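Catterall tile cutter review: two bathrooms in

I've been putting this one off until I'd finished the second bathroom, because reviews written after three tiles are no use to anyone. So, November 2019, both rooms done, grout under my fingernails, and I've got opinions!

First, what it is. The Catterall is a manual rail cutter, the kind where you push a little wheel along the tile and then press down to snap it. No motor, no water, no noise to upset next door's baby. I paid £95 for it from Bistus, the trade place on the ring road, and they had it on the shelf next to a Plivville that looked almost the same and cost a good bit less. I stood there for ages dithering. The chap on the counter was no help whatsoever (he said they were both "fine").

What swung it was the rails. On the Plivville you could wiggle the handle from side to side with one finger, and I've owned a wobbly cutter before. You score a lovely line, you press down, and the tile breaks wherever it fancies. The Catterall has two fat rails and the carriage runs along them with hardly any play. Mine was a bit gritty out of the box, but a wipe and a drop of oil sorted that.

Setting up took me around 20 minutes, most of which went on the instructions. They're one folded sheet with tiny drawings and I had the fence on backwards to begin with. If your cuts are coming out slightly skewed, check that before you swear at anything. There's a small arrow stamped on the fence and it should point towards the handle.

Now the cutting. On ordinary ceramic wall tiles it's a dream. One firm pass, a gentle press and snap, clean as you like. I did the whole of the downstairs shower room in plain white ceramics and broke maybe a handful, all of them my own fault for going over the score line again. Don't do that. One pass only, even if it looks faint.
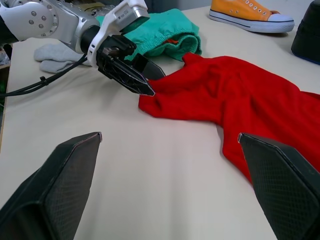 Porcelain was harder going. The upstairs floor is a matt grey porcelain, properly dense stuff, and I had to lean on the handle a lot more than I'd expected. Long straight cuts were still good. Thin strips were a pain, and anything narrower than my thumb tended to snap off at an angle near the far end. I got better results scoring the strip, then nibbling it away with hand nippers and smoothing the edge with a rubbing stone. Slow, but it worked, and the rough bits are hidden under the skirting anyway.

It won't do L-shapes or holes for pipes, of course, no rail cutter will. I borrowed a little Steditz wet saw for those (loud, messy, brilliant) and I'd say if your room is all corners and pipework you should hire one of those for a weekend and skip the manual cutter altogether. For a fairly square room the Catterall will do nearly all of it.

Things I didn't like. The rubber feet fell off in the first week. I glued them back and one has gone again since. The ruler along the fence is printed, not engraved, and mine has already worn away at the end I use most, so I've gone back to marking everything with a pencil and a tape measure. And there's no carry case, just a cardboard box that gave up by October. It's an awkward shape to store and heavier than you'd think, so mine lives under the stairs wrapped in an old towel.

The wheel is still the original one. A spare came in the box, taped to the underside of the base where I very nearly missed it, so have a look before you order another. I can feel it dragging a touch on the porcelain now and I'll swap it before I start on the kitchen splashback.

Was it worth the money? For me, yes. The lowest quote I had for tiling the two rooms was £2,561, and that was labour only, so I'm well ahead even after adhesive, spacers, grout and far too many takeaways. I wouldn't say my work is as neat as a proper tiler's. There's a corner behind the toilet I'd rather you didn't inspect. But the cuts themselves are good and straight, and that's down to the tool more than me.

Four stars. It would have been five with better feet and a ruler that lasts. If anyone knows where to get replacement feet that stay put, please leave a comment, as Bistus only had the ones for the Plivville and they don't fit.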